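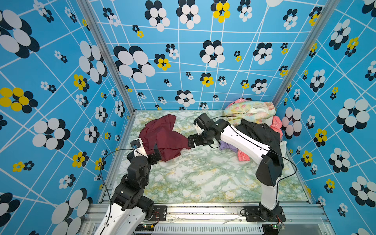 Blue floral wallpaper with big black-and-white and black-and-yellow blooms.

Let Your Hair Air-Dry This Winter
By Esi Eshun
Thu 4 February

I gave up my blow-dryer in January and I'm going to spend the next few paragraphs trying to get you to do the same, at least on weekends.

My hair is thick, curly and past my shoulders, and for years I treated wash day like a race. Wash, blast, stretch, flat iron, go. I own a Viltent diffuser the size of a cereal bowl. I loved that thing! But my ends were snapping off in the sink, and my stylist kept trimming away whatever I'd managed to grow. So I let it dry by itself one Saturday, mostly out of laziness, and I was hooked by dinner.

People will tell you it takes too long. It does take long. Mine needs 3 hours on a dry day and closer to five when it rains, but I'm not standing there holding anything. I cooked. I called my sister. I read half a mystery novel with an old T-shirt around my neck (cotton, soft, much kinder to curls than a terry towel) and every so often I scrunched.

The products matter less than the timing, in my opinion. I use a palmful of Bawa leave-in and then a little Grurer gel on top, and both have to go in while the hair is still dripping. Wait until it's damp and you get frizz, every time. I split everything into 8 sections, which sounds fussy but goes fast once your hands learn it. After that you leave it alone. No touching the roots, no fluffing, no peeking at the back with a hand mirror.

What I love most is that I finally know what my hair looks like. The left side curls tighter than the right! There's a wave at my nape that I'd been ironing flat since high school, and it's gorgeous.

I'm not against heat. I'll still get a silk press for my cousin's wedding, and if you have to be on a bus at six with a wet head in the cold, please use the dryer. Low setting, though, and stop while there's still a bit of damp left in it.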